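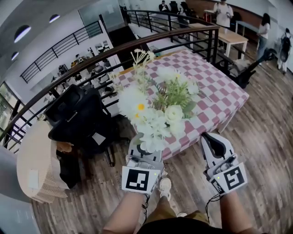

Mélanie Gill thinks I am making a fuss over nothing, and she wrote to tell me so after my last column: a gripper that lets go of a bunch of artificial flowers has hurt no one, so log it and carry on.

I'm fond of Mélanie's letters, but I can't agree. At Flarkgate we ran the bouquet task 300 times in September, and in 39 of those runs the jaws reported a firm hold while the stems were already sliding. The dropping I can forgive (I drop things myself, most mornings). It's the report that bothers me - a machine which says it has hold of something when it hasn't will say the same about a kettle.
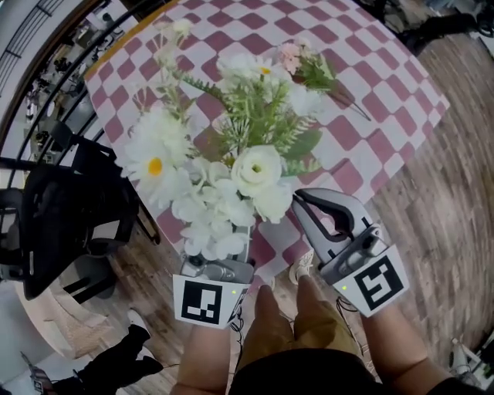
OPINION | Faults and Safety

We did find the cause, after a good deal of tea. The Tustano firmware took its reading as the jaws closed and never looked again, so a thin bundle that settled afterwards went unnoticed. A second reading, half a breath later, would have caught nearly all of it. I'd like to see that made a rule before anyone talks about speed. 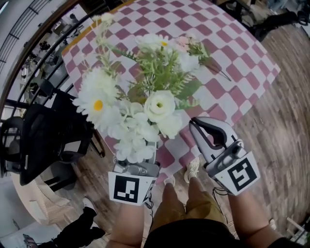 Should a lab publish faults as small as this one?
I think it should, and with the bad runs left in. The Matlala group lost weeks to the very same slip, and a single page from us would have spared them the trouble.

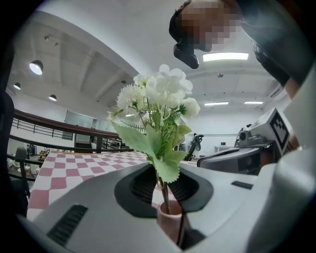
Lirkent's readers may remember that we all laughed at the 80-page fault log from the old arm, one commenter reminds me, and then spent a winter wishing we had read past page 65. I do remember, and I was laughing as loudly as anyone. Ours is on the shelf by the kettle now, and you are very welcome to borrow it.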